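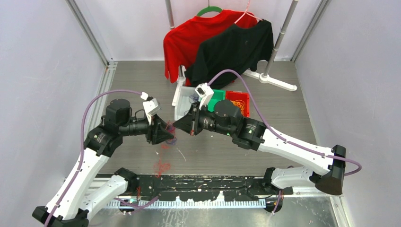

Chapter 6
Thread, Thrums and Hanging Garments

Before you start

You will need your workbook, a pair of small scissors, a ruler and the sample card from Chapter 5. If you have not finished the fibre burn table, do that first. The questions in section 6.4 depend on it.

By the end of this chapter you should be able to:

sort loose thread by colour, length and fibre
separate a tangle without cutting it
decide which thread ends to keep and which to discard
choose a hanger for a knitted or woven garment
set up a small sorting station and leave it clean

6.1 Why loose thread matters

Every sewing room produces loose thread. It comes off the machine at the end of a seam, out of a hem that is being let down, and from the cut edge of any fabric that frays. Weavers call the short ends left on the loom thrums. In this book we use the word for any leftover length long enough to use again.

Loose thread causes more trouble than its size suggests. It winds around the bobbin case and jams it. It sticks to dark clothing, where a red end on a black T-shirt can be seen from across the room. On a hard grey floor it is easy to spot but awkward to pick up, and a broom will often just roll it into a knot.

The Zavala mending room, which we use as a case study in this chapter, weighed its floor sweepings over one season. The total was 2713 grams. When Marisa Messina sorted the sweepings by hand, she put aside 591 grams that was long enough for basting, darning or tying labels. The rest went into the stuffing bag.

6.2 Strings that catch on each other

Two colours of string dropped in the same place will tangle if they are moved at all. Red and purple are a fair pair to practise with. They are close enough in tone to be confusing in poor light and different enough to follow once you look carefully.

A tangle is rarely a true knot. In most cases it is a set of loops lying over one another, held by friction. Pulling on a free end tightens the loops. The usual method is to hold the mass loosely from both sides and ease it outward until gaps appear, then draw one colour through the gaps a little at a time. Smooth synthetic string slides well. Wool and fluffy cotton grip, and need more patience.

Work over an open-top bin or a shallow tray. Give each colour its own tray, and keep a separate bin for scraps. A tray in the same colour as its thread, such as a red tray for orange-red string, saves labelling but makes the last few strands hard to see. Try both and record which you prefer.

6.3 Garments on the rack

Finished garments should hang well back from the sorting area so that they do not collect ends. Leave a hand's width between them where the rack allows. Garments that overlap pass lint to each other, and the darker one shows it first.

Coloured hangers can be used as a simple code. At Zavala, a green hanger means the garment is ready to go out and a pink one means it still has to be checked for stray threads. Any code will do if everyone in the room knows it.

Activity 6A: Sorting a mixed tangle

Work in pairs. Allow 8 minutes.

1. Cut six lengths of string in two colours and drop them together on the work surface.
2. Sit facing your partner. Each of you takes hold of one side of the tangle.
3. Ease it apart without cutting.
4. Put each colour in its own tray, then pick up any threads from the floor.

Write down where the strands caught and which colour came free first. Keep your notes for section 6.4.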